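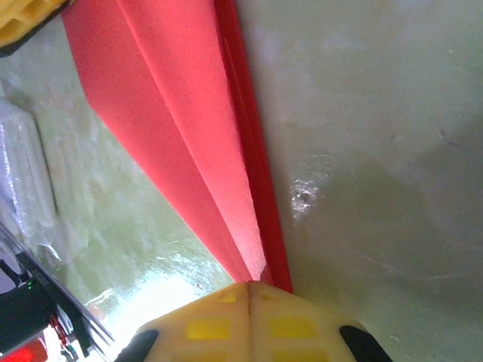
Fig. 1. Yellow fingertips, red object.

Household uses of white vinegar: project report, first draft

Question was simple. Does plain white vinegar clean as well as a shop bought descaler, for the jobs people say it does? My gran swears by it, the internet swears by it, the back of the bottle says nothing at all.

What I used. Own brand vinegar from the corner shop, a bottle of Plistura descaler, tap water as the control. Our water is very hard so there was no shortage of limescale. Kettles came from family and the flat downstairs. Shower head ditto.

Kettles first. 14 kettles in the end, all with visible scale on the bottom. Half vinegar half water, left for an hour, rinsed twice. Same again with Plistura on the other side of the list, and two with water only. Weighed each one before and after on kitchen scales, dried in between with a tea towel (not ideal, see problems).

Results. Vinegar took off nearly as much as the descaler but took longer. At the one hour mark Plistura was well ahead. Left overnight, hardly any difference. Water did nothing. The smell is the main thing against vinegar, it needed three boils before tea tasted right again, and I stopped asking people to test it after that.

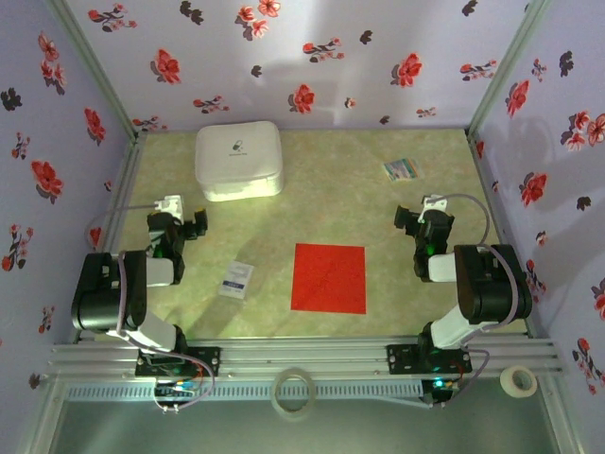

Shower head next. Tied a sandwich bag of vinegar round it with an elastic band, 200 ml, left from tea time till morning. Most of the holes ran clear, a few needed a pin. Would do this one again. Did not have a second shower head to compare so it is only one result and I know that is weak.

Windows. Worst part of the project. Tried it on the big windows at Cuypers, the café where I work on Saturday, sorry, at weekends. Streaks everywhere with kitchen roll, fewer with newspaper. The manager's usual spray was quicker and I think better. Sun on the glass makes it worse so do it early, before 9.

Survey. Put a form round at the Hultus building and the library, 123 replies. More than half had used vinegar for cleaning at some point, mostly kettles. Quite a few mix it with bicarb, which fizzes nicely but the two cancel each other out, so you are left with salty water more or less. Several people had put it on marble or stone worktops. Don't, the acid eats it. And never with bleach, it gives off chlorine gas, this should be in bold somewhere.

Problems. Kitchen scales only go to the nearest gram. Kettles were not equally scaled to start with. I lost the sheet for two of them and had to leave those out of the averges. Also should of timed the rinsing.

Cost. Vinegar came out much cheaper per go, even using twice as much.

Still to do: graph for the kettles, tidy up the survey table, ask Uma about the refrences page.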